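Visit to Vamard, Stiltcombe: notes for the equipment budget

Three of us went over from the Nukilthorpe site in June to see hand-held grippers and the matching arm-mounted units in use before the capital bid goes in. Pouran Abbasi met us at the gate and took us round. The visit lasted from 9.30 until a late lunch, with a gap while the goods lift was being looked at.

Vamard occupies the ground floor of a former print works. The front half is offices and a small stores area. The back half is split into work bays, each with a bench, a lamp on a stand, a shelf for objects and a power strip rated well above what the bay draws. Floor loading is not an issue for benches of this kind. It would be for the arm plinth, and ours would have to go at the east end of the building, over the solid slab.

Purchase price. Vamard paid 994 pounds per hand-held unit on its last order, excluding the mount and cable. The earlier batch came from Golestani at 724 pounds each, but with a longer wait and no spare fingers in the box. Pouran's view was that the difference disappears within a year if fingers have to be ordered singly. We asked for the order history and she has agreed to send it.

Running costs. The supplier quotes for hardware and calibration only. Vamard also carries finger pads, tape, screws, cable ties, bench sheeting and the hours of whoever fits them. None of this had its own budget line at first and it was charged to general consumables, so the first year's figures are of little use to us. There is now a separate code. Our draft should have one from the start.

Pads are the item to watch. The contact faces wear long before the finger blocks do, and the usual failure is at the edges, where the material frays and starts to lift. Vamard inspects at the start of each shift and logs the state of both fingers on a card. 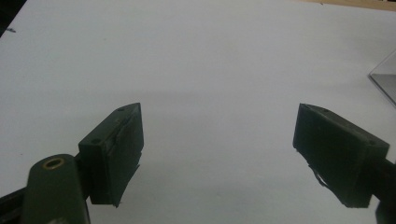
The card has a column for each side, as wear is not always even. Pads are replaced as a pair in any case. Pouran recommended holding 12 pairs per bench and reordering at half that. Scuffs on the blocks are recorded but do not trigger a replacement.

Storage and space. Each bay takes more than 300 cm of wall once the shelf is included. Our plan allows less, so either the number of bays comes down or the shelving goes overhead. I would prefer fewer bays.

Points for the bid:
Quote for fingers and pads as a set, with prices held for two years.
Ask Golestani whether spare fingers can now be supplied with the unit.
Add half a day a month for maintenance per bench.
Leave the arm plinth as a separate line so that it can be deferred.

Still outstanding: delivery terms, the order history, and whether the Stiltcombe calibration jig can be lent to us for the first month.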